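Search this site
Type and press enter

How to Sort and Clean a Big Pile of Play Kitchen Toys

If you have a play kitchen in the house, you also have a pile. Ours lived in a deep bin by the back door for most of a year, and every time my daughter wanted the frying pan she tipped the entire bin out to get it, which I can't blame her for, because the pan was always at the bottom. One rainy morning I finally sat down on the rug with a cup of tea and went through all of it, and I've done it the same way every few months ever since. It takes me 36 minutes if I'm left alone and a good deal longer if I have help (the help is very sweet and wants to cook me soup).

What you'll need

A clear table or a big patch of floor
A dishpan of warm water with a squirt of dish soap
An old toothbrush
Two bath towels
A small basket or two, the kind with slots in the sides if you have one

Step 1. Dump everything out

Yes, all of it! Check under the couch first, and inside the toy appliances too. I once shook a whole lunch out of our little blender. Small green things seem to travel the farthest, so look along the baseboards while you're down there.

Step 2. Pull out the big pieces

Set the appliances, the cash register and the pans to one side. They take up so much room that you can't see what you have until they're out of the way. If something runs on batteries, open the compartment now and see whether it needs new ones. Ours had been sitting dead since December and I had simply stopped noticing that it used to beep.

Step 3. Sort the food

I go by how a child would shop: fruit and vegetables together, then cartons and packets, then bread and eggs and anything that belongs in a pan. Your child may have other ideas. Mine keeps the lemons with the teacups, and I've learned to leave them there. Anything cracked or chewed through goes in the trash, and doubles go in a bag for a friend. We really did have 4 identical carrots.

Step 4. Wash

Solid plastic can go right in the dishpan. Swish it around, use the toothbrush on leaf edges and slots, rinse, and lay it on a towel. Hollow food with a seam is better wiped with a damp cloth, because water gets in and then you hear it sloshing for weeks. Anything with batteries gets wiped too, and paper or cardboard packets just get dusted off.

Let it all dry overnight if you can stand the wait. I turn the cups upside down and flip everything once before bed.

Step 5. Put it back so it can be found

Put the food in the basket with the tall cartons toward the edge and the small fruit where a hand can reach it. Pans sit flat with the handles pointing out. Keep the cash register on the table and not in the bin, since it gets played with far more when it's already standing there waiting for customers. If you have too much for one basket, put half in the closet and trade it out next month.
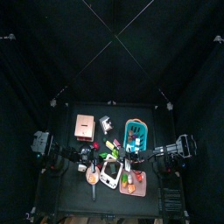

Sharon Mwaipopo: We tried the shopping way of sorting and my son now insists eggs are a vegetable, but he does put them back, so I'm calling it a win. I'd add that a mesh laundry bag is wonderful for rinsing the tiny pieces all at once.

Related
Washing Stuffed Animals Without Losing the Fluff
A Rainy Day Grocery Store in the Living Room
What to Do With Puzzles That Are Missing Pieces
Labels for Children Who Can't Read Yet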